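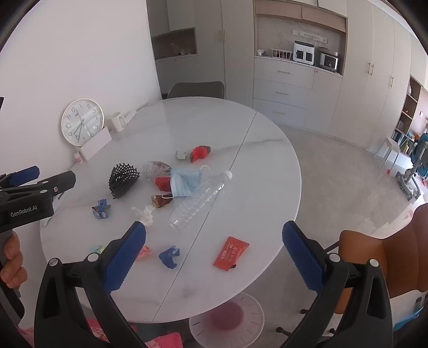 4 min read

The Pititz furniture fair promised 100 makers under one roof in March. I went with Bindu Rao, who is refitting a café and wanted tables that would survive it.

Most of what we saw was stone, or said it was. At the Ledon stand a salesman called the same top "marble" and "marble look" within a minute. I asked which. He gave me a brochure. Balakrishnan Joseph, who repairs tabletops for a living, told me to knock on it and feel underneath, and the stand staff did not love that.

Krishnan had a better story and a worse price: 2,000 for a round table, delivery extra, 17 weeks' wait. The warranty leaves out stains. For a café table, what's left?

Irkineck's plain ash tops were at the back by the restrooms. Bindu took a sample home and left coffee on it overnight. It marked, but it sanded out. She has ordered two. I'd still wait for the summer sale.

Contact | © Table Notes | Back to top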